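Speaker notes: Small laundries and the water bill
Closcombe town hall, back room, 20 minutes plus questions

Slide 1. Title
Wait for people to sit down. Say who I am and that I ran the laundry at the Tillau guest house before I started writing about the trade. Handout is by the door. Questions at the end, except for anything about units, which people should shout out right away.

Slide 2. What I am going to cover
Where the water goes in a small commercial laundry. How to read a bill. What we changed at Tillau and what we changed back. I will not be talking about detergent brands.

Slide 3. Reading the bill
Most bills in this county come in units of 1,000 gallons. Some older accounts are still in cubic feet. Check the top right corner before comparing your bill with anyone else's. I once spent a whole month thinking we had a leak when I had mixed up the two.
Sewer charges are usually based on water in, so every gallon is paid for twice. Pause here. People who rent their space often have not seen the sewer line at all, and the landlord may be splitting it by floor area.

Slide 4. Tillau, one month
February, the slow season. 3,795 gallons through the laundry meter. Put the number up and leave it up.
The main wash was less than I expected. The rinses were the big part. Our machine came set for three rinses on every program, including the one for lightly used bed linen.
Mention that we only know this from having a separate meter. A submeter is a small job for a plumber if the laundry has its own supply line. If it shares a line with the kitchen, get a quote first.

Slide 5. What we changed
Sheets went down to two rinses. Nothing came back stiff and no guest complained.
Full loads only. This meant buying more sheets so that we could wait, and the sheets cost more than the water saved in the first year. Say this clearly. The Ñahui laundry had the same result and they are a bigger place.
We moved washing to after 9 p.m. for the electric rate. It made no difference to water and the staff disliked it, so we went back to mornings.

Slide 6. Towels

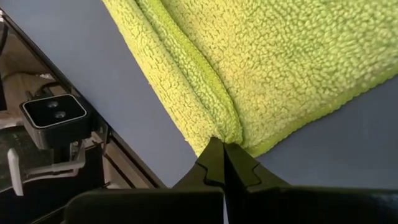

Towels need their own settings. Thick terry holds a lot of water and a lot of soap, and when we cut towels to two rinses they started to feel waxy. We put the third rinse back and cut the detergent instead. That worked better.
Skip fabric softener on towels. It coats the loops and they soak up less.
Weigh a dry load once and write the weight on the wall. Judging by how full the drum looks will overload it with sheets and underload it with towels.

Slide 7. Reusing rinse water
I get asked about this every time. The Favasell tank holds the last rinse and feeds it into the next first wash. We had a quote for one and did not buy it. At 2,000 gallons a month or less I would not bother. Above that, ask for the cost of filter changes in writing, and check that the floor can take a full tank.

Slide 8. Where to start
Find the meter. Read it before and after one normal load and write both numbers down. Do the same with one load of towels. Then look in the manual for the rinse setting, often in the service menu near the back.

Questions
Likely ones: hard water, ozone systems, whether the county still has a rebate. I don't know about the rebate. Give out the water office number from the handout.
The room has to be locked by 8:30 p.m. Take the extension cord home.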